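Against the drawer file

My sister-in-law stands her jumpers on end, like records. She went on a course for it, two evenings above a shop called Nistor, and came home with a certificate and a low opinion of how the rest of us live. Open her drawers and every garment shows you its spine. It is very handsome. I have never seen her take anything out.

I bring this up because I have lately been converted, then unconverted, and I would like the unconversion on record.

The method depends on thin, obedient cloth. A T-shirt will fold into a small parcel and stand up as asked. Shirts can be talked round. But at some point in December the thick things come out, and a pair of fleece jogging bottoms has no interest in being a parcel. Fold them once and you have a cushion. Fold them again and you have a cushion that is slowly opening. The waistband, which is elastic and therefore has opinions, wants to be a circle.

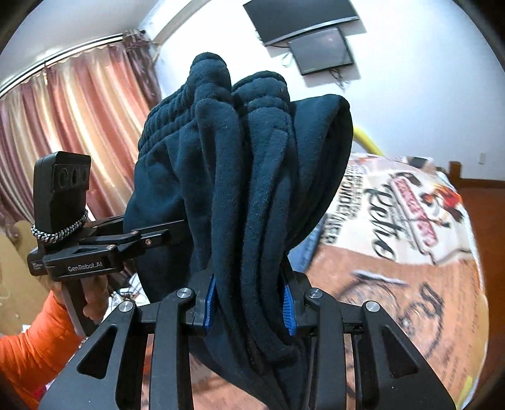 My own view is that heavy clothes should be folded in half, leg to leg, and then left alone. Lay them flat in a pile on a shelf. The pile will be ugly and it will lean. It will also take 20 seconds, and you can do it on the edge of the bed while thinking about supper.

Relu Pascu, who ran the launderette under my first flat, folded this way all his working life. I once asked whether he had considered rolling. He said rolling was for carpets. He charged by the bag, and whatever you got back was square enough to carry home and in no danger of being admired.

The folding trade will tell you a flat pile hides what's at the bottom. Quite so. What's at the bottom of mine is a pair of tracksuit trousers I haven't worn for six years, and I don't care to be shown their spine each morning. Peveo sells a set of drawer dividers meant to cure this. I bought them. They now hold batteries, and hold them beautifully.

Dark fleece also collects every bit of fluff in the house, and no system of folding has a word to say on the subject. If the course ever adds a third evening, on lint, I will pay for my place and sit at the front. Until then the jogging bottoms are going on the shelf, in half, with the door shut.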